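Light gray sofa, one year in: cleaning and throws

Home & Upholstery board > Living room
Started 30/04/2026

bilby_lane wrote:
We bought a light gray fabric sofa in January of last year and I'm trying to work out a cleaning routine before it gets away from me. It's a woven fabric with little flecks of beige in it, which hides crumbs pretty well, but the spot where everyone puts their head is getting darker. The tag has a W on it. Covers don't come off. It cost $900 and I would like to get ten years out of it.

What I do now is vacuum when I remember and wipe with a damp cloth. Is that enough? Also, the kids leave clothes and blankets all over it, and I want to know if dye transfer is something to worry about on a fabric this light.

Funov73 wrote:
W means water-based cleaners are OK. You're in the easy group. Vacuum once a week with the brush attachment, not the bare nozzle. The seams where the back meets the seat collect the most, so go along those first.

For the head spot, use a few drops of clear dish soap in a bowl of lukewarm water. Whip it up and use only the foam. Work from the outside of the stain to the middle. Blot with a white towel. A colored towel can leave you with a second problem.

zaltville_deb wrote:
I would not use dish soap. I did that on ours and it left a stiff patch that picked up dirt faster than the rest. Upholstery foam from the hardware store in Zaltville worked much better and I only needed one can for the whole sofa.

Funov73 wrote:
Stiff patch means it wasn't rinsed. You have to go over it again with plain water and blot that up too. Same thing happens with the canned foam if you leave it in.

zaltville_deb wrote:
I rinsed it twice. Different fabrics, maybe. Mine is more of a velvet.

macmathuna_upholstery wrote:
I do this for a living. You're both partly right. Too much soap is the usual cause, and on a pile fabric it shows up worse. On a flat weave, foam and a proper rinse are fine. Test under the back edge first and leave it overnight before you judge it.

On dye transfer: it happens, mainly with new denim and with anything red or navy that's put down damp. Dry, washed clothes rarely do anything. Red knits I'd wash on their own a couple of times before they go near a pale sofa. 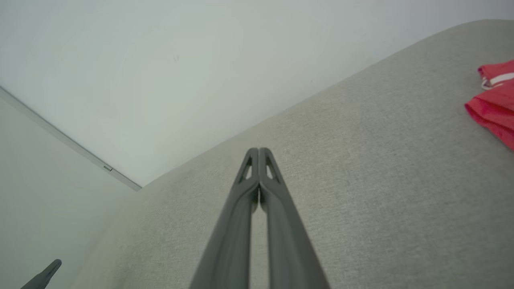 bilby_lane wrote:
How long should I wait for the fabric to dry before anyone sits on it?

macmathuna_upholstery wrote:
Leave it overnight if you can. A small patch may feel dry on top after 60 minutes with a fan on it, but the padding underneath holds water longer. Sitting on it early pushes the damp further in and you can end up with a ring.

oldcouch_newcouch wrote:
I'll disagree with the whole thread and say put a throw over it. We've had a cotton one on our sofa since we got it. It goes in the wash at 30 Celsius every other week and the sofa has never needed anything.

zaltville_deb wrote:
Then you paid for a sofa you never see.

oldcouch_newcouch wrote:
I see it when the throw is in the wash. Arms and back are uncovered anyway.

Funov73 wrote:
Throws slide. Ours ended up in a lump behind the cushions every night and I spent more time fixing it than I would have spent cleaning. If you go that way get one with some grip on the back, and make sure the backing is safe for your fabric. Some rubber ones leave marks.

bilby_lane wrote:
Thanks, all. I'll try foam on the back edge this week and do the head spot after that if it looks OK. Going to put a basket next to the sofa for the kids' things too. Not sold on the throw, but maybe just a small one for the headrest.

macmathuna_upholstery wrote:
Small one on the headrest is a good idea. Hair products are most of what you're seeing there. Wash it often.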